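3.2 Vacant dwellings and volunteer response

The study covers 200 fire calls attended by the volunteer department in Flovville. Calls were coded from the run sheets, which list the time of dispatch, the arrival of the first truck and the status of the building. Where the sheet gave no status, the municipal tax roll was used. Vacant houses accounted for 11 of the calls.
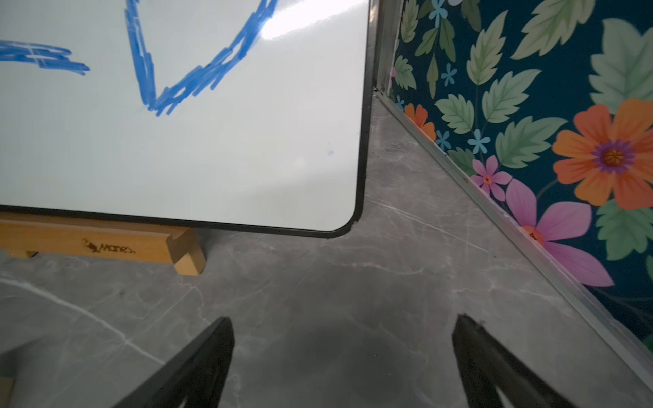
Coding was done twice, first by Zamora and then by Lobo. The two coders disagreed on 10 calls, mostly cottages closed for the season. We kept these as occupied, following Robichaud, who treats a dwelling as vacant only once the power has been cut at the street.

Neighbours reported most of the fires in vacant houses, usually after flames had reached the roof. Crews stayed outside in all but two cases and worked to protect the buildings next door. Hydrant coverage ends at Dostitz Road, and past that point water was trucked in.

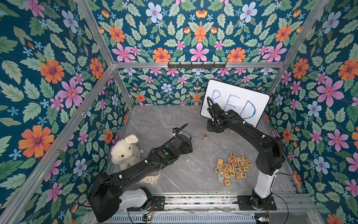 Figure 4. Enclosure with floral wallpaper, two black robot arms, toys and letter blocks.

Demolition status was harder to establish. The municipality issues a permit but keeps no record of when the utilities are disconnected, so a house may stand for a full winter with its gas line live. In February the department began asking owners for a disconnection date by telephone. Replies were entered in the Duveo dispatch system and are not analysed in this paper.

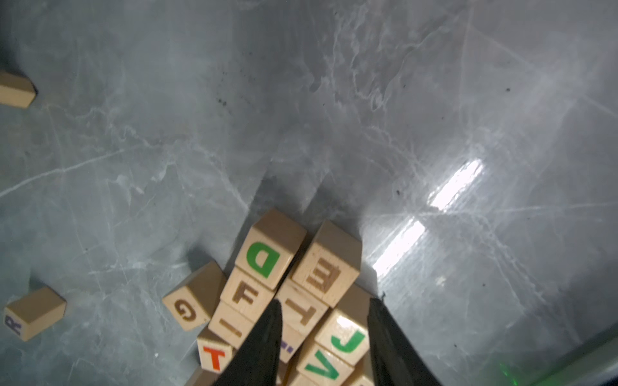
3.3 Travel time to the fireground

Travel time was measured from the truck leaving the hall to its arrival at the civic address. Calls cancelled en route were left out.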